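手のついたロボットを買う前に　予算表の作り方と下見の段取り

はじめてロボットの購入を任されると、カタログを広げたところで手が止まってしまう方が多いように思います。私もそうでした。本体の値段は書いてあるのに、うちで動かすにはいくら要るのかがどこにも書いていないんですよね。このページでは、私たちPondbridgeがTindcombeの作業室に人型を入れるまでに使った予算表の作り方を、寄り道もしながら順番に書いていきます。お茶でも飲みながらどうぞ。

手順1　やらせたい作業を紙に書く

機種選びより先に、作業を書き出します。「組み立て」と一語で済ませず、「板の端をつかむ」「ねじのある面を避けて持ち替える」くらいまで細かくしてください。面倒ですが、ここが粗いと後の見積もりが全部ふわふわします。書くときは実際に机のそばに立って、自分の手でやってみるのがいちばん早いです。私は板を持ち上げながら片手でメモを取ろうとして、字がまるで読めないものになりました（二人でやりましょう）。

書き出したら、それぞれの動作に「つかむ物の厚み」「表面の感じ」「片手か両手か」の欄を足します。この欄が、次に出てくるハンドの見積もりにそのまま使えます。
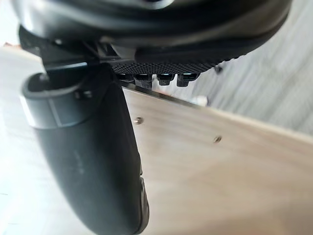
ハンドの予備の指や滑り止めパッドは、最初の見積もりに入れておくべきでしょうか。

最初から入れておくのがおすすめです。消耗品を後から追加すると、申請も送料も別になり、届くまで作業が止まります。私たちは指先の部品を3組、本体と同じ注文書に載せてもらいました。

手順2　本体以外の欄を先に埋める

予算表というと、つい一番上の行に本体価格を書きたくなります。そこをぐっとこらえて、下の行から埋めてみてください。私の表はこんな並びです。

ハンド（左右）と予備部品
手首まわりのセンサーと取り付け金具
ケーブル、充電器、予備の電池
安全柵または床の区画テープ
作業机と練習用の材料
搬入と設置
講習
保守契約
予備費
本体

練習用の材料を軽く見ないでくださいね。板もブロックも、同じことを何度も繰り返すうちに角が傷みますし、寸法の違うものも欲しくなります。最初の年は多めに見ておくと気が楽です。私たちは部屋の備品費でまかなえると思い込んでいて、7月にはもう棚が空っぽになり、慌てて買い足しました。

全体の枠は775万円でした。この金額を先に決めて、下の行を引いていき、残ったところに入る本体を探す、という順番にしたわけです。おかげで、見栄えのする上位機種にふらっと惹かれたときも、表を見れば頭が冷えました。いえ、少しだけ未練はありましたけれど！

手順3　ハンドは別に比べる

本体と手は別の買い物だと思ってください。指が何本もあるハンドは持ち方の幅が広く、長い物や平たい物が混ざる作業に向いています。そのかわり関節が多いぶん、点検箇所も交換部品も増えます。形のそろった物を運ぶだけなら、単純な二本爪で十分なことも多いんです。手順1で書いた紙をここで出してきて、動作の一つひとつに「多指が必要」「爪でよい」と書き込んでいきます。

見積もりは必ず2社以上から取りましょう。私たちはGuerreiroともう一社にお願いして、同じ動作の一覧を渡しました。渡す資料がそろっていると、返ってくる金額も比べやすくなります。保証の範囲に指先が含まれるかどうかは、見積書の小さな字のところに書いてあったり、まったく書いていなかったりするので、電話で聞いて、答えをメールでもらっておくと安心です。
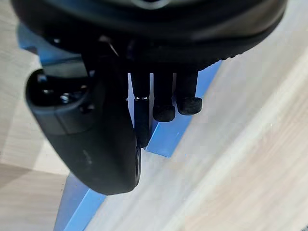 Elīna Petrauskasからは、ハンドの値段ばかり見ていると修理に出している間のことを忘れる、代替機の貸し出し料も一行足しておいたほうがいい、という意見をもらいました。まったくそのとおりで、今の表には「修理中の代替」という行があります。貸し出しの料金は会社によって考え方が違い、保守契約に含まれる場合もあれば、日割りで請求される場合もあります。契約の前に聞いておきたいところです。

手順4　部屋を測る

お金の話から少し離れて、巻尺の出番です。測る場所は、入口の幅、廊下の曲がり角、机の高さ、机の下の空き、それから人が横に立てる余地。Tindcombeの作業室は入口の有効幅が93センチで、梱包のままでは通らないことが図面の段階でわかりました。廊下で開梱する段取りに変えてもらい、そのぶんの作業費を「搬入と設置」の行に足しています。

床も見てください。脚で立つ機種なら、床材の種類と継ぎ目の段差を販売元に伝えて、そのまま使えるか確認します。タイルカーペットなら、浮いている角がないか靴の裏で軽くなぞってみるといいですよ。机のほうは、天板だけでなく側板や金具の出っ張りまで測っておくと、腕がどこまで入れるかの相談がしやすくなります。 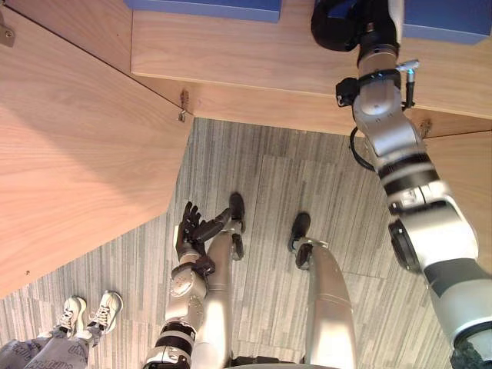
測った数字は、手描きの見取り図にまとめて販売元に送ります。きれいな図でなくてかまいません。机と壁と電源の位置、立ち会う人の場所、非常停止ボタンを置きたい場所が入っていれば、先方が安全距離を検討して返してくれます。区画テープや柵の長さもこの図から決まるので、手順2の表に戻って金額を書き直しましょう。

手順5　時間の予算も立てる

意外と抜けるのが、人の時間です。設置の翌日から仕事に使えるつもりでいると、きっとがっかりします。講習、動作の調整、記録の整理、片づけ。それぞれに誰が何時間使うのかを、金額と同じ表の隣の列に書いておきます。

私たちはこの導入計画をLoliaと呼んでいて、予定表にもその名前で枠を取っています。名前をつけておくと、ほかの会議に時間を取られそうになったとき「そこはLoliaの枠です」と言いやすいんです。朝の9時から昼までを練習、午後を記録と点検に分けたら、ずいぶん落ち着きました。

Ohemaa Agbenyegaには表の最終確認を頼みました。戻ってきた表には、電池の廃棄費用、保険の更新月、充電中に部屋を空けてよいかどうか、と鉛筆で書き足してありました。どれも抜けていた項目です。表は一人で仕上げず、作業をする人にも、お金を払う人にも一度ずつ見てもらってください。

注文書を出す前には、見積もりの有効期限と納期をもう一度見比べます。期限切れで取り直しになると価格が変わることもあるので、社内の決裁にかかる日数を早めに聞いておきましょう。決裁が下りたら、搬入日の候補を販売元に送り、廊下を使う許可も一緒に取っておきます。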